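Why I no longer believe the green light

Back in August I said I'd write up the gripper fault once we had a cause. We have half a cause, and I'm tired of waiting for the other half, so this is what I know.

The setup is the two-arm rig I've been running since spring. Arms from Cuypers, grippers from Diltard, and the Gristo control software on top, which I didn't choose and would not choose again. The job is household tidying. Pick up a thing, carry it to another place, let go of it. The brochure says the grippers have "self-verifying grasp." I had doubts about that phrase when I first read it and I have more now.

The fault goes like this. The left gripper closes on an object and reports a good hold. The arm starts its move. Partway through, the fingers relax a little, the object slides out, and the status stays green the whole way to the drop point. Then the gripper opens, very politely, on nothing, and the log records a success.

I only caught it by being in the room. If I'd been going by the log I would have told everybody the system was doing great. We had 2,345 attempts logged when I went back to check, and I sat down with the recordings for 807 of them, which is as many as I could stand. More than 10 were drops marked as successes. You can say that's a small share. I'd say it's a small share of the ones I looked at, with light objects, on a good day, and that a machine that can't tell it has dropped something shouldn't be grading its own work.

Diltard support asked for the usual things. Update the firmware (done, no change). Recalibrate (done, a bit better for one evening, then the same). Swap left and right grippers. That last one was worth doing, because the fault stayed on the left side after the swap. So it probably isn't the gripper. That leaves the cable, the connector at the wrist, or the software, and each vendor is quite sure it's one of the other two.

My money is on the cable. It hangs in a loop outside the arm and gets pulled whenever the wrist turns far enough. When I held the loop slack by hand, with the speed turned way down, I got through 7 full carries without a drop. Seven isn't proof of anything, and I told Gristo so before they could tell me.

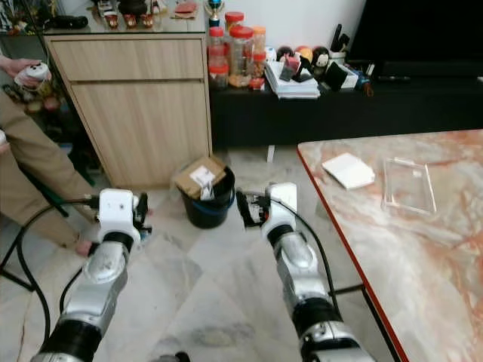 The part that bothers me more

A dropped snack jar is a broken jar and a mop. What I care about is that the same signal is used for the slow-down. The software moves the arm faster when it thinks the hand is empty and slower when it thinks it's carrying. If the hold reading is wrong, so is the speed, and people do stand next to these things. I asked Gristo point blank whether a bad reading could leave the arm at full speed with something in its fingers. I got a long answer about layered protection and no yes or no.

Until I get one, the speed cap stays at the lowest setting by hand, the stop button stays within reach, and I don't let the left arm carry glass.

Ulham, who sold us the package, have offered a replacement cable set and a "reliability review." I'll take the cables. Clipped down along the arm this time, if they'll fit, and I'll rerun the same carries with the recordings on and ignore the log completely.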